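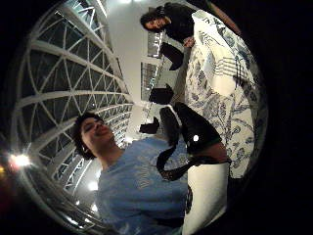 Dark outside and a couple of lights showing, with the big lattice window taking up one side of the room.

Tips > Around the House > Windows and Winter

Saturday, December 17, 2022
By Loan Đặng

Keeping a bedroom warm when half of it is glass

I've had a lot of messages since I mentioned our windows in the Steneck post, mostly from people with conservatories or loft rooms who are fed up with scraping ice off the inside of the glass. So I've put down what works for me. Some of it costs nothing, some of it costs a bit, and one or two things I'd skip if I had my time again.

Wipe first, heat later

If you wake up to wet panes, get the water off before you put the heating on. Warm air just picks it all up and dumps it on the next cold thing it finds (in my case the back of the wardrobe, ugh). I use a small window vac on the big panes and an old cotton pillowcase for the fiddly corners. Wring it out in the sink, not on the radiator! I did that for years and then wondered why the room never dried out.

Little panes and awkward corners

Square panes are easy. Triangles are a pain. A flannel wrapped round a wooden spoon handle gets right into the point, and a soft toothbrush does the rest. For the black specks that turn up along the seals I use white vinegar, left on for 27 minutes while I do something else. The odd number is only how long my washing machine's quick cycle takes, so half an hour is fine too. Open a window while you're at it, and never mix vinegar with bleach.

On painted frames try a hidden bit first. Mine went slightly yellow behind the blind where I was heavy-handed.

Film, and how not to swear at it

The shrink film you do with a hairdryer is brilliant on ordinary frames. Clean the frame the night before so it's bone dry, stick the tape down, and leave the backing on until you're ready to hang the sheet. Start at the top. Get somebody to hold the other end, I mean it. Uyên Cù came over from Flotstead to help me with ours and we had it done before lunch, whereas my first go on my own took a whole Sunday and ended up in the bin.

Keep the hairdryer moving or you'll melt a hole. If you do, clear parcel tape covers it well enough until March, when it all comes down anyway.

Draughts

Wait for a windy evening and go round the edges with a damp hand. You'll feel it straight away. I found 3 bad spots on the first night, all low down, and filled them with foam strip from the market. Buy the thinner one, as the thick stuff stops the catch closing and then you've made things worse.

Beds and blankets

Pull the bed away from the glass, even if it's only the width of your hand. Ours used to touch and the duvet was always clammy on that side. A wool blanket UNDER the sheet does more than another one on top, and it won't slide off in the night. Air the lot over a chair once a week. If you've got a patterned cover that you're scared of fading, turn it round every month or so, sun does get in even in winter.

Lamps

One bright lamp next to a black window at night gives you a horrid glare. Two or three dim ones lower down are much kinder, and I think the room feels warmer too, though I've got no proof of that whatsoever. Keep them well clear of curtains and film.

I still haven't cracked the ceiling vent, by the way. It whistles. If you've solved this please write in.

Related tips
Getting candle wax out of a rug
Đào's way with a burnt saucepan
Draught excluders from old jeans
What I'd buy again from the Nergate market
Storing winter blankets without moths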